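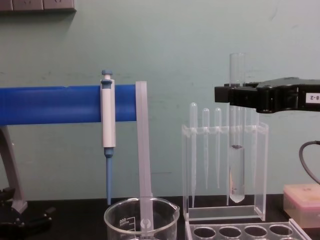
Tube handling at the wet bench, gripper at the rack.

Planning a second gripper arm for the bench – what would you budget?

benchrat_37
We have to put in next year's equipment request by October and I want a second arm on it. The quote from Clusteck covers the arm, gripper and controller. It leaves out spare finger pads, mounting and the service plan. What else did you end up paying for that you wish you had put in the first request?

Killian Delorme
Spare fingers and cables. We had 3 cable faults in the first year at Prodaden and each one stopped work until the part came. Our cables were $279 each and the finger sets $309. Put two of each on the request. Reviewers never ask about small parts when they sit on the same line as the arm.

tirnport_lab
Agree on cables. Also check how the cable runs before you buy a mount. If it hangs down beside the gripper at rack height like yours, it will be close to whatever you put at that end of the bench. A bracket is cheap, but somebody has to order it.

osmo_k
I would not buy a second arm yet. What is the first one doing all day? If it is only moving glass test tubes in and out of an acrylic rack, you are probably limited by the rack layout and the person with the micropipette. Spend the money on racks that hold position properly.

benchrat_37
It does tubes in the morning and sits idle when we run the other assay, which needs a different gripper. Swapping takes 37 minutes with the checks. That is the whole case for a second one.

osmo_k
Then price a tool changer first. Kyriakidis quoted us one for much less than an arm.

Killian Delorme
We looked at that too. Fine if both jobs never run on the same day. Ours did, so we still had a queue. Depends on your schedule – I would put both options in the request and let them pick.

tirnport_lab
Ask for the service plan as a separate line either way. Ours got cut when it was bundled.

benchrat_37
Thanks. Asking Kyriakidis for a price on the changer, and I will add the cables and fingers to both versions.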